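床面整理

出自 Skilleo 家务百科，“卧室”分类
词条主笔：毛雪莲（Xuelian Mao）

床面整理，指把床上不属于床的东西拿走，再把属于床的东西归位。有的地方叫“收床”，我外婆那边叫“理铺”，我自己从小喊“扒床”，因为真的是用手扒的。它跟“叠被子”常被混为一谈，叠被子只是其中一步，前后都还有活儿。这个词条我写得比较啰嗦，站里允许第一人称，我就不客气了！

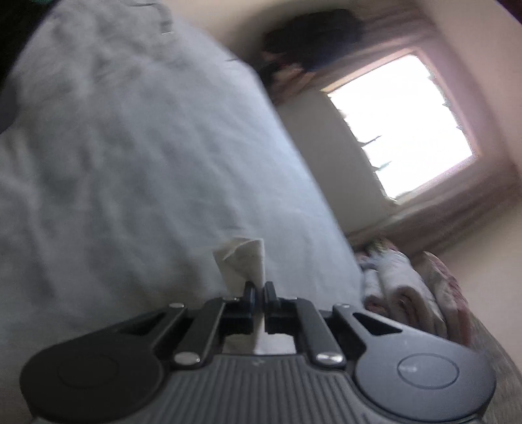
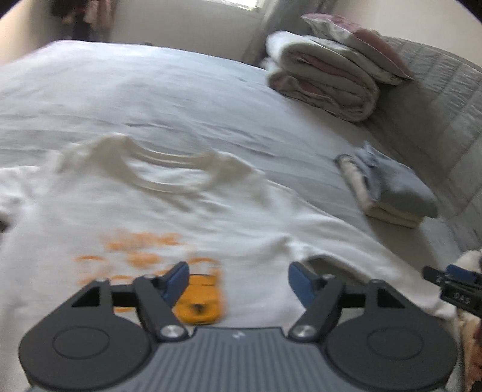
范围

先说什么算床面。床垫以上、手一伸就摸得到的那一层都算，包括床单、被子、枕头、毯子，还有临时搁上去的衣服和各种小零碎。床底不算，床底另有词条（写得比我这个长多了，慎点）。床头板算不算，编辑们吵过，我的意见是板子本身不算，搭在板子上的东西算，毕竟谁家床头板上没挂过一条裤子呢。

床边那一小条地也有争议。被子滑下去一半，算床面还是地面？本词条按床面处理，反正你弯腰捞被子的时候，顺手也就把地上那点东西捡了。

名称

“床面”这个说法，在酒店和宿舍检查里用得多，家里人说话不会这么讲。我读书的时候住504，楼道里贴的检查表第一栏就写“床面”，后面跟着“整洁、无杂物”。什么叫杂物，表上没写，全看检查的人当天心情。我有本词典摊在枕头边被记过一次，隔壁床一整只毛绒熊却从来没事，这件事我到现在都没想通。

英语里常见的 make the bed，意思更偏铺床，不大管衣服和纸巾。Kalliopi Janevski 负责本站的外语对照，她提过把它跟“床面整理”并成一条，讨论页上我投了反对票，最后分开写，各自挂一个“参见”。

床上常见的东西

纸巾

用过的纸巾是床上最常见、也最招人烦的东西。它轻，颜色又浅，掉在白床单或者浅灰被子上，远看就是一道褶子。最惨的情况是跟着被套一起进洗衣机，出来以后满桶都是纸屑，黑衣服上一层雪花……我有一个冬天感冒，连着几次都这样，后来就养成了先抖枕头再拆被套的习惯。

捡纸巾没什么技巧，捏起来直接扔。要注意的是被子和墙之间那条缝，还有枕头底下。抽纸盒放在床头的人家，这两处几乎必有存货。至于揉成团的纸巾到底用没用过，我的建议是别研究，一律当用过的。

T恤和其他上衣

衣服上床一般有三种来路：换下来的、收回来还没叠的、拿出来比了比又不想穿的。麻烦在于它们躺在床上长得差不多。我的办法很土，先看领口和腋下，再闻一下，拿不准就归到要洗的那边。

T恤很适合直接在床上叠，床面又大又平，比站在衣柜跟前举着叠省力。正面朝下摊开，把领子理圆，两边往中间折，袖子折回来，下摆往上对折，再折一次就成了。胸前有印花的我会多看一眼，胶质厚的那种印花，折痕尽量别压在图案中间，压久了容易裂。罗纹领口洗过几次会有点荷叶边，用手掌顺着圈按一按，能好一阵子。

很多教程说要叠成同样大小、竖着放进抽屉。我试过 Jivgate 的抽屉隔板，刚装上那会儿确实漂亮，两个星期以后抽屉里又成了一锅粥。隔板没毛病，是我每次都从中间抽一件，旁边的就趴下了。现在我就平着摞，翻起来乱一点，也认了。

小零碎

发圈、瓶盖、耳机、橡皮、遥控器、孩子的积木、糖纸，都归在这一类。它们爱藏在衣服褶子里，你一抖衣服，飞出去，啪的一声，然后趴在地上找半天。所以顺序要讲究：先拿小的，后动大的。我见过不少人（包括我先生）一上来就哗地掀被子，接下来就是全家找东西的时间。

装零碎用什么都行，碗、鞋盒盖、一只闲着的帽子。关键是收拾的时候先别一样一样送回原处，那样你会在屋里走来走去，走到客厅看见别的事，床就忘了。都丢进一个容器里，等床弄完再统一派送。

被子

被子的收法南北差得挺多。我老家是叠成长条靠墙放，中间空出来，白天能坐人；我先生家是摊平铺开，上头再罩一条床盖。两种我都接受，唯独反对刚起床就叠。人睡了一夜，被窝里有潮气，掀开来晾一会儿再说，刷牙洗脸吃个早饭，时间正好。

薄的羽绒被和化纤被都软，叠出来不会有棱角，别跟它较劲。棉花被反过来，越老越板。我家有一床是1993年弹的，我妈从老房子一路带过来，重得像个人，叠起来倒是方方正正，放上去整个床都显得老实了。它重新弹过，被面也换过，严格说来还算不算那一床，请参见“忒修斯之船”（我开玩笑的，那个词条不归我们站管）。

备用的被子和毯子

换季那阵子，床上常常会多出一摞，厚的还没收，薄的已经拿出来了。十月最典型，白天盖不住，半夜又冷，索性全留着。摞的时候厚的在下，薄的在上，枕头搁最顶上，折边朝同一个方向，看着就整齐。摞太高会歪，靠着床头板放能稳一些。

颜色这件事见仁见智。我喜欢把浅色放在外面，屋里显亮；粉色的、奶油色的挨在一起也好看。Restach 出过一种专门捆被子的宽布带，我买过，好用是好用，后来被孩子拿去当武术腰带了，再没回来过。

绗缝的毯子和软包床头一个样，缝线的格子里容易积灰，叠之前拍一拍，或者拿吸尘器的小毛刷头顺着线走一遍。

步骤

每个人的顺序都不同，下面是我的，供参考。

开窗，或者至少拉开窗帘。
把纸巾捡了，扔掉。
小零碎收进碗里。
衣服拿到床中间，要洗的丢进脏衣篮，干净的当场叠。
叠好的衣服马上拿走，别放在床角，放床角等于没叠。
被子抖开，晾够了就叠或者铺。
床单从四个角往外拉，再用手掌从中间往外抹平。
枕头拍松放回去。
备用的被褥摞好，或者收进柜子。
派送碗里的零碎。

有人把拉床单放在最前面，我试过，等你在上面叠完衣服，又皱了。也有人根本不拉，拿被子一盖了事。这也是一个流派，讨论页里叫“遮盖派”，人数比你以为的多。

床单

浅色床单显脏，也显头发，可我还是一直买浅色，理由是脏了我想知道。深色床单上看不见的东西，它也还在那儿呀！

褶子分两种，睡出来的和晾出来的。睡出来的用手抹就能平大半。晾出来的要看料子，纯棉的收下来还带一点潮气时就铺上去，拉紧，干了自己会平一些。我家附近的 Živković 洗衣店会问客人要不要熨床单，我总说要，然后当晚睡下去，第二天早上就跟没熨过一样，下回照样说要。

床笠比平单省事，四角有松紧，套上就行，缺点是难叠。叠床笠的方法网上很多，什么把四个角套进一个角里，我看懂过好几次，也忘过好几次。目前卷成一团塞在柜子最里头，这个做法不推荐写进正文，可我已经写了。

工具

真正必需的就是两只手。有这些会更顺一点：一个装零碎的容器，一个离床不远的垃圾桶，一只脏衣篮，一把床刷。床刷选毛软的，硬毛的会把针织毯子刷起球。粘毛滚筒也行，对付头发和纸屑特别灵，费纸。

垃圾桶的位置值得多说两句。放在门口，你捡起来的纸巾多半会先搁床头柜；放在床尾，抬手就进去了。我家原来放门口，挪到床尾以后，床头柜都清爽了，这算意外收获。

和孩子一起做

孩子最乐意干的是抖被子，最不乐意干的是叠衣服。可以先让他管捡零碎，捡到什么都丢进碗里，叮叮当当的，他觉得是游戏。叠衣服从手帕、小毛巾练起，再换T恤。叠得歪没关系，别当着他的面重叠，我干过一次，他后来好久都不肯再碰。

摞好的被子堆对小孩有种致命的吸引力，一定会有人扑上去。要么摞好以后立刻收进柜子，要么接受它每天塌一回。

争议

床到底要不要每天整理，讨论页吵了很久。反对的说晚上还要睡，何必；支持的说看着舒服。我站中间，工作日只做捡纸巾、收衣服两样，空的时候才从头到尾来一遍。

另一个老问题是外面穿过的衣服能不能放床上。我妈绝对不许，我先生无所谓，我取了个折中，放可以，得放在床尾那块旧毛巾上。毛巾现在上面堆的是什么，我暂时不想去看。

参见

铺床
叠衣服
床底
换季被褥收纳
洗衣机里的纸屑（正在编写，有经验的朋友欢迎来补，尤其是黑毛衣那一节）

编辑说明

本词条上限3000字，我已经删过一轮，毛绒熊那段是 Kalliopi 劝我留下的。床笠的叠法如果有人能用三句话讲明白，请直接改，我会去照着试。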